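Stostus Refurbished Desktop Computers for Schools and Public Offices

Product information for institutional buyers
Updated January 31, 2026

Stostus supplies refurbished desktop computers to schools, libraries and local government offices. The range is intended for organizations that need dependable machines for word processing, record keeping, web access and classroom work, and that purchase in quantity under a single agreement. Orders are prepared at our Otley workshop and delivered with the documents required for an asset register.

Each computer is accepted into the range only after its processor, memory and main board have passed the standard bench inspection. Machines with damaged boards are not repaired for resale. They are withdrawn and sent for materials recovery.
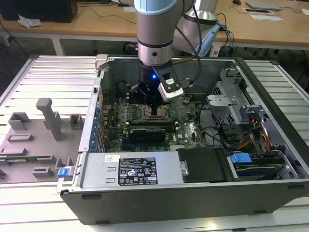
Storage drives from previous owners are removed on arrival and are never returned to use. A new solid state drive is fitted to every unit, and the operating system is installed from a clean copy. Buyers who maintain their own system image may supply it with the order, and it will be installed at no additional charge on orders of 52 units or more.

Models

Gil 100
A full-size tower for general office and classroom use. Supplied with 8 GB of memory, a 256 GB drive, a wired keyboard and a wired mouse.

Gil 100 Plus
The same tower with 16 GB of memory and a 512 GB drive. Recommended for staff who keep several programs open during the day and for shared library terminals.

Gernura 6
A tower with 32 GB of memory and a separate graphics card, suited to design courses and mapping work. Available in limited quantities. Please confirm stock before submitting a purchase order.

Monitors are not included with any model and may be ordered separately.
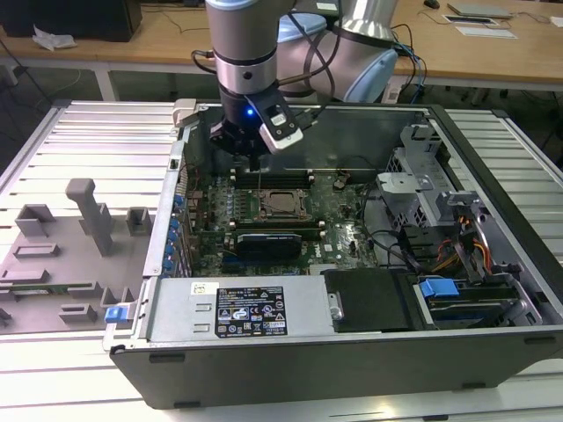
Warranty and Returns

All models carry a three-year warranty covering the power supply, main board, memory and drive. Keyboards and mice are covered for one year. A unit that fails during the warranty period will be collected from the buyer's address and replaced with a machine of the same or higher specification.

The warranty is not affected when a buyer adds memory or a second drive, provided that the work is carried out by a competent person and the original parts are kept. Replacement of the processor by the buyer does end the warranty on the main board. 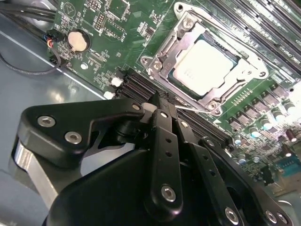

Claims should be submitted on form 1006, which is packed with each delivery. The serial number appears on the rear panel label and must be quoted in full.

Ordering and Delivery

The minimum order is six units. Delivery normally takes place within four weeks of receipt of a signed purchase order. Schools that require installation before the start of a new term are advised to order early, and requests for delivery in March should be made as soon as budgets are approved. Pallet deliveries require ground-floor access.

Customer Remarks

Remarks from institutional buyers are published with their consent. 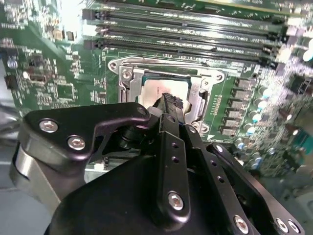
Obaidul Wanigasekara writes that almost 100 Gil towers were placed in two school buildings over one vacation, and that the asset list supplied with them matched the serial numbers on delivery. He would have preferred longer power cords, and asks that these be offered as an option on the order form.

Longer power cords may now be requested for all models in the notes section of the purchase order.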